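About Watidcombe Storage and Fittings

Watidcombe supplies and fits rails, mesh containers and small storage parts for kitchens, utility rooms and rented flats. 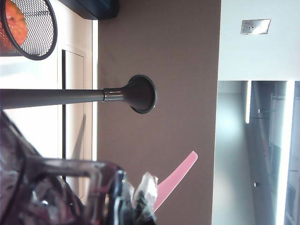 What we do

Most of our work is in cupboards and along short stretches of wall. We measure the space, list what has to be kept there, and specify rods, end caps, collars and containers to suit. Rods are cut to order in lengths up to 2857 mm. Any rod longer than 750 mm is supplied with a centre support.

Mesh containers are used where the contents need air or have to be seen without opening a lid. Closed boxes are kept for powders, cleaning products and anything with a sharp edge. Long flat items are stored upright or hung, and plastic bags go in a separate holder near the door.

How a job runs

A survey takes one visit. The drawing and parts list follow within five working days. Fixings are chosen after the wall has been tested, and the customer is told in writing if a wall will not carry the load. Old fittings are taken away on request.

Background

The firm was set up by Rosalba Tedesco and Anatole Barbier as a repair service for wardrobe rails. Fitting work was added later, and the repair bench is still in use. The present workshop, in the Requena building, opened in September and has over three times the cutting space of the old one.

People

Rosalba Tedesco: surveys and drawings
Anatole Barbier: workshop and repairs
Nabil Abou Jaoude: fitting
Ignacio Quintana: orders and spare parts

Spare collars and end caps can be ordered singly. Please quote the rod diameter in millimetres.

Page last revised November 2022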